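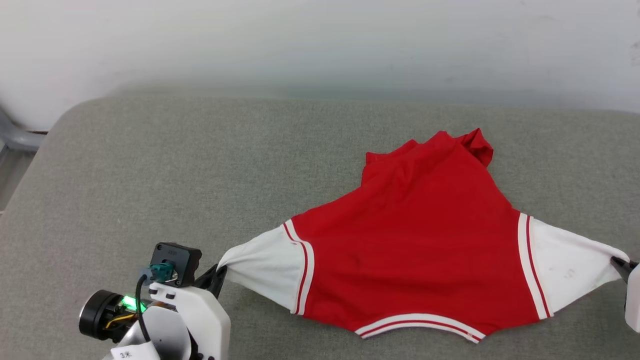

The Red Jacket

Kerstin Magnusson had the sofa covered before lunch. She had started with the bed, but the bed was where she wanted to sleep that night, and so the clothes had moved to the living room, one armload at a time, until there was only one gray cushion left to work on.

The rule was simple. Keep, give, or throw. Her daughter had written the three words on grocery bags with a marker and then gone home to Pendale to feed her own kids. She had also left a roll of tape and a sandwich.

It was September and still warm enough to have the window open. The movers from Karagiannis were coming at eight in the morning with a truck that was smaller than the one she had asked for.

She did the sweaters. She did the slacks, most of which went in the give bag. She found a belt she had blamed her sister for losing and put it on over her housedress so she would not lose it again.

Then she got to the red jacket. It was heavier than she expected. She spread it out on the cushion and pulled the sleeves out to the sides, the way you do when you want to see if a thing is still straight. The sleeves were white. There was a white band at the bottom with a thin red stripe in it, and more stripes where the sleeves met the shoulders. The collar would not lie flat. She pushed it down and it came up again in a point.

It was not hers. It had been Paul's, and he had gotten it from the bowling league the year Keltell still had a plant on Ustside and enough people on the second shift to fill 4 lanes. He had worn it to bowl and to shovel snow and once to a christening, which they had argued about in the car both ways.

There were gray marks on one of the sleeves. She rubbed at one with her thumb. She thought it might be from the snow shovel, or from the car, or from lying in a closet for years against whatever was in the closet. She did not know.

Someone knocked, and before she could answer, Ritu Saxena from downstairs came in with a stack of newspaper.

"For the dishes," Ritu said. "Where do you want it?"

"The dishes are done."

"All of them?"

"I kept two plates out."

Ritu put the newspaper on the floor and looked at the sofa. She had lived under Kerstin for eleven years and had never sat on it. They did their talking on the stairs, mostly, or by the mailboxes.

"That's a nice jacket," she said.

"It was Paul's."

"I remember him in it. He was carrying a tire."

Kerstin had forgotten the tire. It had been flat, and he had rolled it as far as the front door and then carried it up to the apartment, because he said somebody would steal it off the sidewalk. It had stayed in the bathtub for most of a week.

"He asked me if I wanted to buy it," Ritu said. "I didn't have a car."

"No, he would have known that."

"He said I might get one."

Kerstin laughed and sat down on the arm of the sofa. Ritu looked at the bags and read them. The throw bag had almost nothing in it, some stockings and a slip with bad elastic.

"Which one is it going in?" Ritu asked.

"I don't know. It doesn't fit anybody. My son-in-law is as wide as a door and the boys would only leave it on a bus."

"You could wear it."

"I'm seventy-eight."

"It's a jacket," Ritu said.

Kerstin smoothed the front with her hand. The new place was one room and a kitchen with a half-size stove. There was a closet, and she had measured it with her daughter's tape, and they had both been quiet in the car afterward. She had promised to bring only what she would use between now and spring.

She folded one sleeve in over the front, then the other. She folded the bottom up to the collar. It made a thick square, thicker than three sweaters. She picked it up and held it over the give bag and then set it back down on the cushion.

"Did he ever win anything?" Ritu asked.

"He bowled a 283. One time. He had the score sheet on the refrigerator until it turned brown, and then he wrote it out again on a new piece of paper and put that up."

"Is that good?"

"It's very good. I was there and I missed it. I was getting a hot dog."

Ritu went to the kitchen and ran the water. She came back with one of the two cups that were still out and gave it to Kerstin, and Kerstin drank it. Down on the street a man was trying to back a van into a space that was not going to take it. They both listened to him try.

"I should go down," Ritu said. "I have rice on."

"Go, then."

"Do you want some later? I'll bring it up."

"I have a sandwich."

"I'll bring it up," Ritu said.

When she had gone, Kerstin did the scarves, which took no time, and the winter coats, which took longer. She taped the give bag shut, and then a second one. She carried them to the door and lined them up against the wall. The sofa looked like a sofa again, except for the red square in the middle of it.

The window had let the cold in by then. She got up and shut it. She unfolded the jacket and put it on over the housedress and the belt, and had to push the sleeves back twice to get her hands out. There was something in the left pocket. It was a pencil, the short kind they give you for keeping score, with no eraser.

She used it to write KITCHEN on the last box. It barely showed on the cardboard, so she went over the letters again.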